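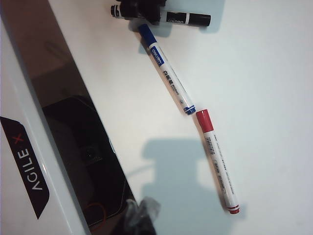 Adov Lane footbridge – walkover inspection, comments sheet
8 July 2019
Inspected by: Chandrasekhar Fernandes, Jaxon Paquette
Copy to: Gangadharan Shenoy (Uver)

OK = no action. M = monitor. R = repair. NI = not inspected.

1. Access and approaches
North ramp surfacing – OK. Patched since last visit, decent job.
South ramp surfacing – M. Ponding at the toe, gully full of leaves and silt. Same comment as December.
Bollards – R. West one loose in its socket, can be lifted out by hand.
Weight limit sign – OK but filthy.

2. Parapets
Height – OK.
Infill bars – R. One bar missing, bay 9, east side. Cable tied a bit of mesh over it for now. Wants a proper fix, kids use this bridge.
Handrail – M. Paint flaking full length, no section loss that I could find. Sharp edge at the splice nearest the south end, filed down on site.
Post base bolts – M. Two nuts finger tight, nipped up. Rest ok.

3. Deck
Timber planks – R. 148 planks in total, 9 soft to the screwdriver, marked with yellow paint. Worst two are right on the wheel line for prams.
Anti-slip strips – M. Lifting at the ends. Slippy.
Expansion gap, north – OK, 30 mm.
Expansion gap, south – R. Packed solid with grit. Rake out and remeasure.

4. Steelwork (from below, west bank only)
Main girders – M. Surface rust on bottom flanges, heavier under the drain outlets.
Cross beams – OK what we could see.
Bearings, north – OK, greased.
Bearings, south – NI. Brambles over 40 cm deep and no safe footing. Needs cutting back before D'Souza come with the tower.
Welds – NI, close acess needed.

5. Abutments
North – OK. Old crack, tell-tale not moved.
South – M. Mortar out of joints on the wing wall, bit of a bulge. Jaxon thinks its old, I'm less sure. Get Karthikeyan Palaniappan to look at it.

6. Services
Lighting – R. Middle column out, cover plate hanging off. Reported to Zerkar by phone from site.
Water main bracket – OK

Do first: bay 9 bar, marked planks, lighting cover. Bridge left open, cones on the soft planks – Chandrasekhar to check tehy are still there Thursday.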